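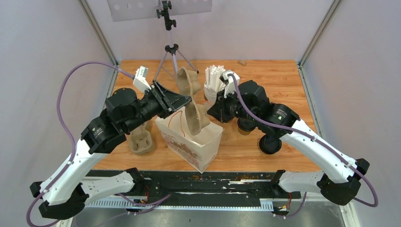
Two-arm station over a wood-grain tabletop, cables routed from the wrist mounts.

4.3 Setting Up a Regional Price Index in Clasum

Use this section to build a repeat-sales index for one market. You need Analyst rights and a deed file that has passed the import check in 4.2.

1. Open Indices and select New Regional Index.

2. Enter a region name and code. The sample data uses Rellville, code 227.

3. Under Source, choose the deed file. The Pair Count field fills in when matching is complete. The Rellville file returns 676 sale pairs.

4. Set the base month. The index equals 100 in this month, and all later values are read against it. The sample index uses May.

5. Under Exclusions, leave these boxes checked:
Transfers between family members
Foreclosure deeds
Pairs less than six months apart

6. Choose a smoothing window. Three months is the default and matches the published tables.

7. Select Run. Files under 2,000 pairs are processed at once; larger files go to the overnight queue.

8. Open the Results tab and compare the last value with the year-over-year column. Save as Draft or Final.

Note: Seasonal adjustment is off by default. Turn it on only if the file covers at least five full years — shorter files produce unstable factors.

Note: Condominium sales are stored in a separate tier. To include them, repeat steps 3 through 7 with the condo file and merge under Tiers.

CAUTION: Changing the base month of a Final index rewrites every value in the series. Export a copy first.

CAUTION: Months with fewer than 34 pairs are marked L in the output. Do not quote a monthly change for these months.

Section revised November 30, 2025. Technical contact: Sharada Venkataraman, Index Methods.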